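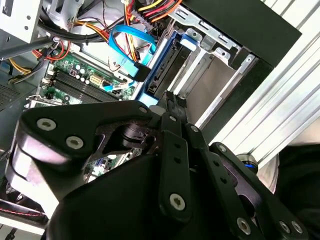

The ferry to Fladesstead left at six in the morning, and my aunt and I were the first ones on it, because we were always the first ones on anything. She had packed boiled eggs, a jar of pickled beets and the big map of the Haneck marshes, which was older than me and had gone soft as a dishcloth along the folds.

We were going to hear the bells! I had waited all year. Every October the ringers of Bamuvcombe rowed over to the island and rang the tower there from noon until dark, 559 changes without a stop, and on a still day the sound came across the water so thick you could feel it in your teeth.

"Eat an egg," said my aunt.

I ate an egg. The fog was lifting off the reeds in long rags, and a heron stood on a post looking thoroughly put out, and I was so happy I ate hers too.

There are 293 steps up the tower at Fladesstead. My aunt, who had a bad knee and was 40 years older than I was, went up them ahead of me, humming. At the top the wind nearly took my hat and I could see everything, the whole shining mess of creeks and mudbanks, the roof of the Lewis boatyard, the little black boats coming in a line with the ringers bent over their oars (they sang as they rowed, badly, and I loved them for it).

"That was my seat," my aunt said. "Third boat, on the left side."

I had never heard this. I looked at her. She was leaning on the wall with beet juice on her cuff, watching the third boat.

"You rang?"

"Eleven years. The tenor bell, mostly. She's a brute, but oh, she's lovely once she's moving."

I had a hundred questions and they all came out together, and she laughed and put her hand over my mouth. The boats were bumping against the landing. Somebody down there shaded his eyes, looked up at us, and began waving both arms over his head.

"Well," said my aunt, and she took off her good coat and gave it to me to hold. "They're one short. Go and save us some beets."

Then she was off down the stairs, bad knee and all, rolling up her sleeves as she went.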